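Last changed 19/03/2025. Kept by Nour Qaisi, packing floor, Priller. Send corrections to me and leave the vendor out of it.

## Questions people on the floor keep asking about the Claruvico arm

### Is it replacing anyone?

Management's written answer is "no reductions are planned." Read that again slowly. It says nothing about the jobs that open up when people leave and then aren't filled. Two sorting positions have been vacant since November and neither has been posted. I asked whether the arm is the reason and was told the two matters are separate. Make of that what you like.

### What is it supposed to do?

Pick small parts out of mixed trays and put them in the right bin, which is the first half of what the sorting bench does now. The second half (checking for damage, catching wrong labels, calling Sikora when a shipment is off) isn't in the contract. It will still be ours, with less time to do it in if the line speeds up.

### The slides said 1,000 picks an hour. True?

That's the vendor's number, from the vendor's own shop, with the vendor's parts. The best hour logged in our building is 845, and that was one kind of part, all the same size. I haven't been shown a log for a mixed tray. When I am, it goes on this page.

### Who fixes it when it stops?

Whoever is standing closest, so far. On paper the line lead clears the stop and restarts. In the trial log I counted 3,057 stops, most of them short, and none of that time shows up in the hourly rate. If you clear a stop, write it down with your initials. Otherwise it looks like the thing runs by itself.

### Do I have to train it?

You can be asked to. Training means guiding the arm through a job by hand, over and over, while it records. It's dull and it's hard on the shoulders. Our position is that it counts as skilled work and should be paid at the lead rate. The company's position is that it is "light duty." This isn't settled, so don't sign the skills form until it is.

### Does it record us?

There's a camera at the gripper, pointed at the work. I've been told it isn't used to watch people. I asked for that in writing, along with how long the recordings are kept and whether the Tundanano office can open them. I have the first answer and am waiting on the other two.

### Can I say no to working next to it?

You can say no to working inside the marked area while it's powered. That's in the safety sheet, and no supervisor can wave it off. Working at the next bench is considered normal duty.

### What does the work look like at this stage?

Blocks. For all the talk about mixed trays, the practice setup is a gray surface marked off in big squares with blue painter's tape, with a yellow cube and a green one to go after. I don't mind them starting simple. I do mind hearing "nearly ready" in the monthly meeting when our real trays have clear bags, bent clips and parts that stick together. 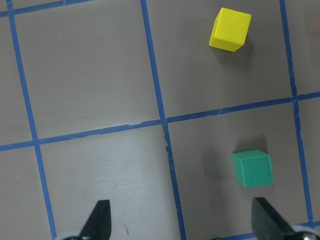
### When will there be a decision?

After the second trial, and I have no date for that. I've asked that someone from the sorting bench be in the room, with the stop log on the table. If you want to be that person, tell me before the end of your shift and I'll put your name forward.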